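Gavov Paper and Craft Program
Progress report to the Skerkemport Community Fund
March 2023

Dear friends at the Fund,

It is a real pleasure to be writing to you again, and I'm sorry in advance if I go on a bit, but there is a good deal to tell you and most of it is cheerful. When we last wrote we had only just been given the keys to the room at Erville and were still working off borrowed trestles, with the materials in whatever boxes we could scrounge. I'm very glad to say we have moved along since then.

Materials

Of the $2000 you set aside for materials, we have spent $836 so far, nearly all of it on paper. We ordered through Mabula, who were patient with us while we dithered over colours (and we did dither!). The plain stock is for practice folding, and the nicer sheets are kept for finished pieces. The favourite by a long way has been the white paper with the grey ferns and leafy branches on it, with its little touches of soft orange. It looks lovely beside a strong plain colour, and a good deal of our February work went into trying out pairings before we settled on what to offer in the autumn packs. 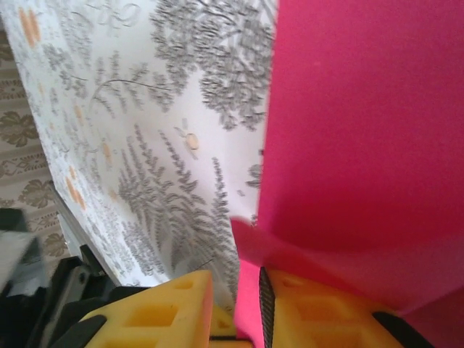 The fern print together with the bright magenta-pink sheet.

We have learned a few things about handling as we've gone. A large printed sheet wants to be supported well in from its edges, or it creases where it bends, and once there's a crease across the ferns your eye goes straight to it. We now store the big sheets flat and bring them out one at a time. It is slower, I'll admit, but we are wasting much less, and the offcuts that do turn up go into a tray for cards and gift tags.

The work surface and surrounds

You asked us at the last review how we were getting on with the work area, and the short answer is that we are very fond of it. The surface has a white botanical print, and the walls around it are in a beige and brown patterned wallpaper that gives the whole thing a homely feel. Bright pieces show up beautifully against it, the red ones most of all.
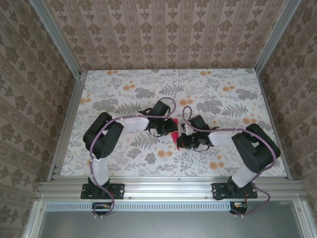 Sessions and packs

We have put together 81 of the 90 packs promised in our application, and the last nine are waiting on a delivery of coloured sheets. Each pack has one printed sheet, a few plain ones and a page of folding instructions, which we rewrote after realising the first version assumed far too much. Feedback on the new page has been kind, although the third fold still trips people up and we are redrawing that diagram now.

What we would like to do next

With your blessing, we'd like to carry the unspent materials money over to the winter program, and put a portion of it towards a proper flat-file cabinet for the large sheets. We have our eye on a second-hand one and will send the quote through separately, along with the receipts from Mabula.

Thank you, as ever, for your patience and encouragement. You would be very welcome at Erville any time you are passing, and we'll have the kettle on.

With warm regards,
The Gavov program team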